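Cork globe people, where do you keep yours? (and do you actually put pins in it)

Home & Hobby Chat > Collections, Displays and General Clutter

pinboard_pete_no
Long-time reader, first thread. I've ended up with a cork globe, the kind with the countries printed in black and a bent metal stand, and I've no idea what to do with it. It's too nice for the cupboard and too big for my bookshelf, which is an old Prarkside unit with shelves so close together that it barely takes a paperback. For now it lives on the pine table in the spare room along with everything else that has no home.

So, two questions. Where do you lot keep yours? And do you put pins in it or leave it alone? My partner says pins are the whole point. I feel a bit sick at the thought of the first hole.

wattle_and_daub
Pins! It's cork! You wouldn't buy a dartboard and hang it up to look at. Mine has so many in it now that Tasmania is basically a pin cushion. I keep it on the windowsill in the kitchen where visitors can have a go at it.

moosejaw_mel
Disagree, sorry. I pinned mine and regretted it. The map is a thin print over the cork and every time I moved a pin the black flaked a little. Vancouver Island is mostly a rumour at this point. If you love the look of it, leave it bare and put a list of trips in a notebook.

Also please don't do the windowsill. Mine faded badly on one side after two summers. Colour does not come back.

wattle_and_daub
Mine's on the shady side of the house so it's fine, thanks Mel :)

claverholm_kid
Can we see it, Pete? Size matters a lot for where it goes. I've got the little Lateo one and it fits on top of the piano, but my sister has one the size of a soccer ball and it needed its own stool.

pinboard_pete_no
Went and took one just now. Don't judge the table, it's the everything table.

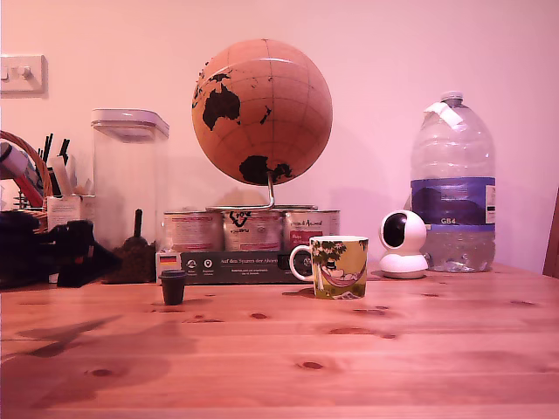

The globe on its tins, with the box and the rest of the everything table.

wattle_and_daub
Oh it's lovely! And you've got Australia facing front, good man. I really like the pink wall behind it too, the cork looks so warm against that. What's the go with the tins?

pinboard_pete_no
Height, mostly. It looked a bit sad sitting straight on the table so I lined up three tins and put it on those. I keep meaning to buy a proper plinth and I keep not doing it.

moosejaw_mel
I was going to be stern about the tins but I kind of like them?? It looks like a tiny monument. I'd lose the mug and the cup from in front though, because one bump of an elbow and you've got coffee all over that box. Cute mug by the way. I'd like to be the one in the hammock.

pinboard_pete_no
The mug is my favourite and goes where I go, sorry. The cup can move.

bench_and_bolt
Going against the crowd: I don't like the tins at all. Three separate things under one base means three things that can slide. If you want height, get an offcut of timber, sand it, oil it, done in an afternoon. Pine would match the table. My local yard, Makhubela, has a bin of offcuts by the door and they practically beg you to take them.

claverholm_kid
Or a fat atlas! Globe on an atlas. I'd pay money to see it.

moosejaw_mel
Atlas gets my vote. Bench is right about the sliding, annoyingly.

tram_stop_12
What's in the green box? I can read "Auf den Spuren der Ahnen" on it, which is something like "on the trail of the ancestors". Is it a family tree thing?

pinboard_pete_no
You'd think so, and I'm going to leave you all guessing until I've gone through it properly. It's next on my list once the table is cleared.

tram_stop_12
Cruel. Well, if you do any family history then there's your answer on the pins. One colour for places you've been, another for where your people came from. I did that on a flat cork map and went through a packet of 100 in one weekend. Use the short ones, the long ones wobble.

wattle_and_daub
Ooh, I'd do that. I'd run a bit of red thread between them as well.

moosejaw_mel
Thread on a globe drives me up the wall. It never sits flat and it collects dust like you wouldn't believe. But it's your globe!

bench_and_bolt
While we're at it, I'd shift the big water bottle too. Even half full a jug like that is heavy, and water plus cork is no fun if the cap isn't done up. Floor or kitchen bench.

pinboard_pete_no
Fair call, I'll find it a spot on the kitchen bench. I'm leaning towards the timber block on the pine table, with the globe left bare through the winter while I work up my nerve. My partner has already bought pins. A box of 400. I have been to nine countries.

claverholm_kid
Four hundred! You'd better start travelling.

wattle_and_daub
Put the first one in Australia, it's right there at the front.

moosejaw_mel
Put the first one in the ocean somewhere. If it flakes you haven't lost a country.

pinboard_pete_no
Mel, that's the most sensible thing anyone has said to me all week. Will report back when the block is oiled.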